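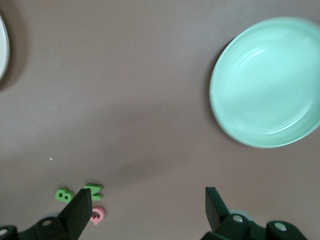
A shallow green bowl and some of our alphabet letters on the table at Kelutska House.

Letters and bowls table returns

The letters and bowls table is back in the front room at Kelutska House from Thu 12 June, for under-fives and whoever brings them along. It costs nothing and there is no need to book. Come at 10 and stay for as long as your child is interested — for some that is five minutes, for others the whole morning.

Children can sort the letters into the dishes by colour or shape, look for the ones in their own name, or simply tip them out and start again. Monique Langlois will be at the table to help and has put together a sheet of games to take home, with versions in English and Portuguese.

We are short of vowels. If you have spare letters in a drawer, foam or plastic, please leave them in the box by the front desk. Magnetic ones go to the Falcão Room, where the older group uses them on the whiteboard.

Bowls are also welcome, as long as they are wide and not too deep. Please check them for chips first.

The table will run weekly until the summer break and start again in September. Parking is behind the Trolano building, 30 minutes free, then pay at the machine.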